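Clear the table

Saron Yimer, Saturday column

I have a rule and people hate it. One job, one table, and the table starts bare. Not tidy – bare. Mugs off, post off, the thing you were going to fix last April off.

We share a unit with the Prukodico lot and for years the big bench was where everything went to die. Tape, lids, half a sandwich. You'd lose nine minutes finding a pencil. Then Ibsa Kahsay got hold of a white table, small, nothing fancy, and said it was for work and nothing was to live on it. I thought he was being precious. I was wrong, and I've been a bore about it ever since.

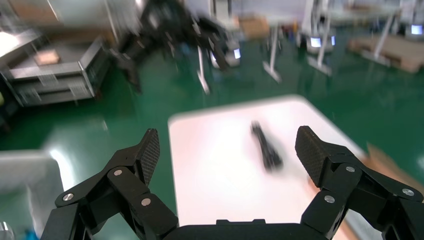 The white table, one black thing on it, cardboard creeping in at the corner.

Look at the cardboard. It always starts with cardboard. One bit, at the edge, doing no harm, and by Thursday you've got a heap and someone has put a plant on it.

White helps too. Dark things show up on white, you can't pretend you didnt see them. A nice brown oak top hides a screw for a month. People tell me white looks cold, looks like a dentist's. Fine. Have your warm table and your missing screws.

And yes, stuff has to go somewhere. Shelves, a box, the bin mostly. Ibsa says I've just moved the mess six feet and he's half right, the shelf is a disgrace. But the shelf isn't where I work. I'll do teh shelf in the week.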